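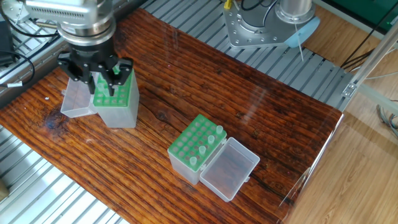
Darach

11 Mar 2022

Hello again to everyone at the Lamrani Fund, and sorry this is landing at the end of the week when I promised you the start of it. Things have been busy at Dalby, mostly in a good way!

So, tip boxes. When I wrote the application for the Dolar project I said we'd begin with the boring end of the lab, the plastic, and we have. The cupboard under the window had years of part-used boxes in it, the clear ones with the green racks, and hardly any of them full. Somebody takes a row for a prac, shuts the lid, opens a fresh one the week after, and on it goes. I've done it myself plenty of times.

The job now is topping up. Two boxes side by side on the wooden top, lids right back, and whatever is left in the emptier one goes across into the gaps in the other. It's slow, fiddly stuff and I won't pretend it's thrilling, but there's something very satisfying about a rack with every hole filled. So far we've rehomed 1370 tips that would have sat there until the next big clean-out and then gone in the bin. All of these are clean and unused, by the way. Anything we're unsure of goes straight out, same as before.
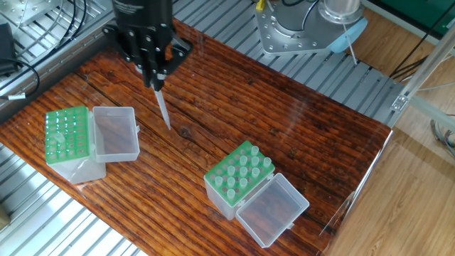

The hold-up has been sizes. The small ones and the middle ones look pretty similar when you're tired, and in the first fortnight we ended up with a few boxes that were a bit of both. I pulled those apart again and we've put coloured dots on the lids (yellow for small, blue for middle, nothing for large as we ran out of dots). It's working much better. I'd still like proper printed labels, and there's a bit left in the stationery line for them if you're happy with that.

Money: of the $3242 you gave us, the shelving and the labelled tubs have come out and both cost less than the quotes. The rolling trolley cost more. It also turned up with a wobbly castor and we're waiting on a replacement, so I haven't paid the final bill yet. I'll send the spreadsheet once that's sorted.

We've got roughly 400 boxes still to go through, counting the ones in the upstairs store that I didn't know about when I wrote the budget. I had hoped to be finished by the mid-year break. I now think September is more realistic, and I'd sooner tell you early.

One small request – could we move the leftover travel money over to storage? The visit I'd planned became a phone call, and another 10 stacking tubs would get the upstairs lot off the floor. If that needs a form, send it my way and I'll fill it in on Monday.

You're very welcome to drop in any morning. Parking is easiest around the back, and the kettle's in the prep room.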